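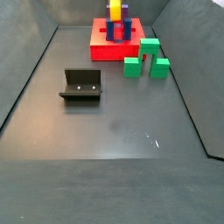
Materials and Making 1
Week 5 handout: Stacking, spanning and standing back
Revised November 2020

Read this before the studio session. Last year's group read it afterwards, and the marks reflected it.

Why blocks

Some of you enrolled in a design unit at Pliltside expecting software. You will get software in the second half. For now you get wooden blocks, and you will find them harder to argue with. A drawing will let you float a beam in mid-air for an entire semester. A block lets go of it straight away, usually while the tutor is looking.

The exercise is post and lintel, the oldest trick in building. Two things stand up, a third lies across them, and you have made an opening. A lot of architecture since has been a matter of putting a nicer hat on it.

Terms you need

Base. Whatever the posts stand on. In our sets it is the wide red slab with the cross-shaped slot in the top. A base should be wider than it looks as though it needs to be. Students who skimp here tend to learn about it from the noise.

Post. The upright. The tall dark blue blocks do this job in the gateway arrangement, standing side by side with a gap between them. Posts want to be the same height. If yours aren't, you have built a ramp, and should label it accordingly.

Lintel. The piece that spans the gap, purple in the gateway. It carries its own weight plus whatever you decide to put on top of it, and it does so by bending a little. You won't see a short block of wood bend. Please take it on trust until week 8.

Crosspiece. The short blue-violet block at the foot of the pair, between the two posts. It helps mark the width of the opening and gives the eye something to rest on. Whether it does anything structural is the subject of question 2, so I'll keep my opinion to myself.

Finial. The bit on top that didn't have to be there. A yellow block with a rounded top makes a good one. It adds load and a certain smugness.

A note on colour

The colours are for talking with. "Move the purple one" is quicker than "move the horizontal spanning member", and far less likely to end in the wrong thing being moved. They are not a code for strength, age or price, whatever the Yao reading implies in its second chapter. Do the reading anyway. It is short, and wrong in useful ways.

That said, colour will affect how heavy a thing looks. Dark posts under a bright top look sturdier than bright posts under a dark one, even when the blocks are the same size and weight. Try swapping them in a sketch and write down what you notice - in a sentence, please, not a mood board.

Working in the bin

Build inside the grey bin, every time. The walls slope outward, so you can get your hands in without taking out your own masterpiece with a sleeve. The plain grey also makes the shapes easy to read when you come to draw them. Anything that falls stays in the bin, and doesn't end up under the plan cabinets with the rest of the 782-piece inventory we used to own.

Metal parts may share the bin with the blocks. Place them, don't drop them. Wood dents and then keeps the dent as evidence.

The exercise

Build a gateway from the pieces in your set. Draw it from the front and from above, at the same scale. Take off the finial and draw it again. Then widen the gap, a little at a time, until the lintel has almost nothing left to sit on, and stop there. Write down the width. If you didn't stop there, write down the width anyway and be truthful about it.

You have 90 minutes, including pack-up. Work in groups of 3. One builds, one draws, one keeps their hands in their pockets and takes notes. Swap when the gap changes.

Questions to hand in

1. Where does the weight of the finial go? Draw the path down to the base with arrows. Arrows that stop in mid-air will be returned to you.

2. What changes if the crosspiece is removed? Say what you expected first, then what you found.

3. Find a doorway in the Prisutstead building and sketch its lintel. If you can't see one, explain what has been put in front of it.

Pack-up

Blocks go back in their set, red slab at the bottom. Leave the bin clean enough for the next group. Submissions go through Sakex as a single PDF, right way up.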